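Ticket: Kitchen planner runs very slowly, then loses my saved room
Product: Silta room planner
Status: Waiting for customer, then reopened
Opened: Tuesday

Hello all, and thank you in advance for reading what I suspect will be a rather long message. I've been using Silta since January to plan our new kitchen, and up to last week I had no complaints at all. I'd got the units in, the window in, even the little step down to the back door, and I was feeling rather proud of myself.

Now when I open the room called Haslam (it's the name of the house) it takes almost 5 minutes to load, and if I press Save the wheel goes round for a bit and then I'm back at the list of rooms with none of my changes kept. No error message, which I think is the part that's driving me up the wall. My other room, the utility, opens straight away and saves perfectly well.

What I've tried so far:
Closing the program and opening it again.
Turning the whole computer off overnight.
Signing out and back in.
Moving nearer the router, on my daughter's advice.
Taking out all the lights - no difference that I could see.

The only thing I changed before it started was the stone. I'd swapped the plain grey for the black marble with the white and gold veins, and I do love it, so please don't tell me I have to go back to grey!

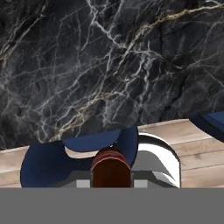

Limport Support replied that the marble was unlikely to be behind a failed save, as finishes are kept separately from the room itself, and asked how many old versions were listed under History. Silta is meant to keep the last 20 and throw away the rest, the reply went on, but rooms made before the winter update sometimes carry on collecting them. Could I also say whether the room was kept on my own computer or in the shared folder?

Well, I'd never opened History in my life, so that was an education. There are 55 versions in there, going right back to when I'd put the sink on the wrong wall. The room is in the shared folder, the one called Tukberg, which I set up so that my sister could look at it from her house and tell me what she thought of the cupboards (a good deal, as you'd imagine).

I then followed the steps in the second reply, and I'll put them down as I did them in case another customer comes looking:

Made a copy of the room on my own computer first.
Opened the copy, not the shared one.
Went to History and chose Keep latest only.
Pressed Save and waited until the wheel stopped.
Closed Silta completely and opened it again.

The copy now opens in 20 seconds and it has saved 2 times running without throwing me out. I moved a drawer, saved, closed it and went to make a cup of tea, and when I came back the drawer was where I'd left it. I can't tell you how pleased I was - I'd been putting off drawing the last run of cupboards for fear of losing it again.

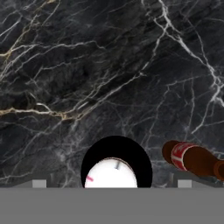 I'm afraid I've had to reopen the ticket all the same, as the shared room in Tukberg is still every bit as slow. Keep latest only is greyed out when I open it from there, even though I'm signed in as the owner. I wondered about deleting the shared one and putting my tidy copy in its place, but my sister has left notes all over it and I'd hate for those to go. Do the notes travel with a copy, or do they belong to the folder?

There's no great hurry, as the fitters aren't coming for a while yet. I'm usually at the computer after supper if you need me to try anything, and thank you again for being so patient with me.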